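Veloso Workroom, Gristton
Frequently asked questions
Last updated 11 October 2026

Booking and paying

Do I have to be a member?
No. You can hire a bench by the hour for £9. If you find yourself here most evenings, a year's membership is £400, and you should probably tell someone at home where you are.

How far ahead can I book?
Up to the end of the next month. November is open now. Evenings go first, then the bench by the window, which is no better than the others but has a following.

What is the £50 deposit for?
Keys, mostly. You get it back when we get them back. A key posted through the letterbox counts as returned. A key left "somewhere obvious" does not.

Can I cancel?
Yes, up to the evening before, and we'll move your hours to another slot. After that you've paid for a bench to have a quiet day on its own.

Can I bring someone with me?
One extra person per bench is fine. They need to sign in, even if they only came to watch. People who only came to watch are usually holding a screwdriver within ten minutes.

Finding us

Where is the entrance?
In the yard, not on the street. The street door has our name on it and doesn't open. We inherited both the door and the sign, and replacing either would mean talking to the landlord.

Is there parking?
There's room in the yard for unloading. After that, try Pranddale Road. The space next to the bins looks free because the bin lorry needs it.

Can I get in with a wheelchair or a heavy trolley?
Yes. The yard is level, the inner door is wide, and one bench winds down low. Ask for it when you book, as it takes a good while to wind.

Benches, light and your back

What can I work on?
Small and middling things that can be put down, opened up and looked at. Clocks, lamps, sewing machines, toys, bike parts, radios that belonged to an uncle. If it needs two people to lift, ring first. If it needs three, please ring someone else.

Can I plug things in?
Every bench has sockets. Use the ones on your own bench. We have had an extension lead run across the walkway exactly once and still bring it up.

My neck aches after an hour. Is it the bench?
It might be. It might also be that you've spent an hour folded over it like a heron. Put the work on one of the raising blocks from under the bench, bring the lamp down, and sit up every so often. The stools adjust. The lever is on the right and sticks.

Is the light good enough for fine work?
For most things, yes. Each bench has a clamp lamp as well, and there are magnifiers in the top drawer by the sink. Wipe them first. Whatever you saw moving in your mechanism was probably a thumbprint.

Tools and small parts

Are tools included?
Hand tools are. They live on the wall, each with its outline painted behind it, so that you can put them back and so that everyone can see which ones you haven't.

What if I break something?
Tell us. Things wear out and we'd far rather hear it from you than find two halves of a plier tucked neatly into one outline.

Do you sell parts?
A few: screws, washers, fuses, felt pads, springs in the usual sizes. Prices are on the drawers. We don't order specials – the Jevimura catalogue is on the shelf if you'd like to order your own and be disappointed directly.

I dropped a spring. What now?
Stop moving your feet. There's a magnet on a stick behind the door and a torch next to it. Look further away than seems reasonable, then look in your turn-ups.

How should I keep track of what I've taken apart?
Use the trays with compartments and fill them in order, starting at the left. Take a photo at each stage. Everyone believes they'll remember which way round the bracket went, and the tray of leftover pieces by the kettle is made up entirely of their certainty.

Leaving things here

Can I leave a job overnight?
Members can, on the shelves at the back, in a crate with a name and a date on it. Crates stay for two weeks. After that we write to you, with increasing warmth, and then we need the shelf.

How tidy is tidy?
Bench brushed down, lamp off, stool under, tools on the wall, bits in the bin or in your bag. Floor too, if you've been filing. You don't need to leave it better than you found it – the same would be lovely.

Where do batteries go?
In the lidded tub, with tape over the ends. Oily rags go in the metal bin by the yard door. Neither goes in your neighbour's bench drawer, and we are sorry to have to write that down.

Everything else

Is there tea?
There's a kettle, and there are mugs. Milk is a matter between you and the shop. Drinks stay on the side table, away from anything with its lid off.

Can I play music?
With headphones. We tried taking turns.

My question isn't here.
Email the desk or ask when you come in. If three people ask the same thing it gets added to this page, and the sticking lever got in that way.
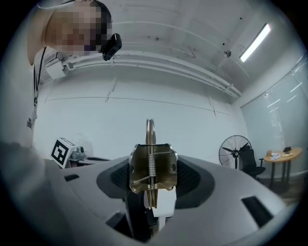
Floor Bakker
Workroom manager, Veloso Workroom

Floor looks after bookings, benches and the contents of the small drawers. At the desk most mornings from 9, and slow to answer email on unloading days.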